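3.2 Surface condition of returnable metal containers

The survey covered containers in circulation between the Edton and Lidwood depots. Each container was emptied, brushed out and inspected under the same lamp by one inspector. Wear was graded on a scale from 0 (as delivered) to 6 (coating lost over most of the panel). Walls and floor were graded separately, following the procedure set out by Lammers for painted steel crates – the only earlier scheme we found that treats the lower wall as a zone of its own. Containers repainted after June were left out.

In total, 900 containers were graded. Of these, 60 could not be assigned to a depot and are excluded from Table 4.

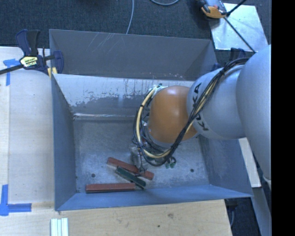
Figure 3. Open-top gray metal bin with wear on an inner panel.

Grades for the lower wall were higher than grades for the upper wall at both depots. The difference was larger at Lidwood, where castings are tipped in from a chute, than at Edton, where parts are stacked by hand. Wear of the kind graded here is irregular in outline: on the lighter inner panel in Figure 3, the upper part is pale and silvery, while the lower part carries worn dark gray patches, vertical streaks and small specks. Streaks and specks were recorded under separate codes, as the two did not rise together with service age. Thin scratches, such as the diagonal ones on the far wall, were noted but did not affect the grade.

Agreement between first and repeat grading was good for walls and poor for floors. Most of the disagreement concerned the fold between wall and floor, which the Dolberg guideline assigns to the floor and the Baumgart guideline to the wall. We used the Dolberg rule throughout. Under the Baumgart rule, 11 containers would move up by one grade – too few to change the ranking of the depots.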